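Speaker notes: Setting up a play kitchen table
Vornadis early years afternoon, 14/06/2020

Slide 1. Title
Wait for people to sit down. Say that the talk runs short and the handout has the shopping list on the back. Questions can come at any point.

Slide 2. Why a table
Most play kitchens we see are a tall unit with a sink and a shelf. They work for two children at a time. Put the same cookware on a low table and more of them can reach it, from all sides. We moved ours in February and have kept it that way.

Mention the cost. A full unit from the Zivora catalog was $872 the last time I looked. The table was already in the building.

Slide 3. What goes out
Pots and pans first. Children go for anything with a handle. Then something to drain with, something to serve on, and a bit of pretend food. Leave space between things. A heaped table gets swept onto the floor, and then you spend the session picking up.

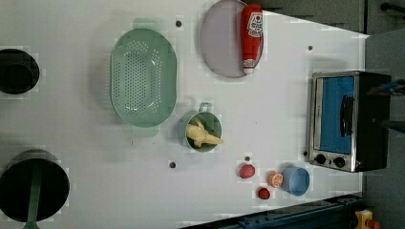

Slide 4. Play cookware on the white table, with the mint green colander near the top.

Give them a moment with this one. Point to the colander. It gets more use in our room than any other piece. They put food in it, they lift it out, they "rinse" it, they wear it.

The small green saucepan is the right size for a three-year-old's hand. The black pan with the long green handle is a lot bigger. Put both out together and you will hear "big one" and "little one" without asking for it.

Ketchup bottle on the lavender plate: keep one food that every child knows from home. It starts the talking. After that they will tell you what is for dinner.

Slide 5. Colors
We stay with soft greens and purples for the dishes and let the food be bright. A red piece is easy to find on a white table. If your table is dark, go the other way.

Slide 6. Buying and sorting
Used is fine. Check handles, and check for small parts that come loose. We had 222 pieces in the bins when we sorted them, and a good half were duplicates. Pass duplicates on to another room.

A toy toaster oven is worth having if you find one. Skip anything that needs batteries.

Slide 7. Clean up
Plates in one bin, pots in another, food in a third. Tape a drawing on each bin. Wash everything in warm soapy water at the end of the week and let it dry on a towel overnight.

Slide 8. Questions
If asked about storage, go back to slide 7. If asked about real utensils, say we use wooden spoons only. Handouts are by the door. Collect the sign-in sheet before people leave.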